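Astell Countertop Grain Mill – Set-up Guide
Section 2: First Grind and Burr Cleaning

Read section 1 first if the mill is still in the box. Hopper on, crank or motor base fitted, all that.

Before you start
Mill unplugged. Burrs come with a thin coat of food-safe oil from the factory, it needs to come off before you grind anything you want to eat.

1. Turn the dial left until it stops. That's fully open.
2. Lift off the hopper. Quarter turn, then straight up.
3. Wipe the upper burr with a dry cloth. No water. No soap.
4. Put the hopper back – listen for the click.
5. Set the dial to 8.

CAUTION: Never run the mill with the hopper off. Fingers, sleeves and hair stay clear of the burrs.

Cleaning grind
Use plain dry white rice, uncooked. Not instant, not parboiled, they gum up. One small scoop is plenty.

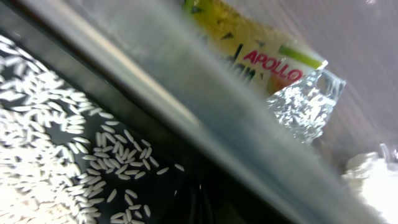
The first flour goes in the trash, all of it. It picks up the oil and any dust left from machining. Before you pour, tip the rice onto something dark and look it over for grit or little stones. On a black tray the pale grains show up well, more so where they're scattered thin and the black comes through between them. Rice piled up thick hides things, so shake it flat. Pick out anything that isn't rice.

6. Plug in. Switch on BEFORE adding grain.
7. Pour slowly. Run for 40 seconds after the last grain drops.
8. Switch off, unplug, brush out the chute.
9. Repeat with fresh rice if the flour looks gray.

Note: Motor base from Prutstead (sold seperately) has a thermal cutout. If it trips, wait for it to cool, then press the red button underneath.

Note: Burrs are good for 3,000 cups of dry grain. Oily seeds shorten that. No flax, no sesame, no coffee.

Storage
Brush out, dial back to open, lid on. Keep it dry. If its going away for more than a month leave the hopper off the base.

Replacement burrs and brushes: Fendeler parts desk, ask for Aicha Radwan. Have the serial number ready – its on the plate under the base.

Guide revised June 4, 2021. Replaces the February sheet.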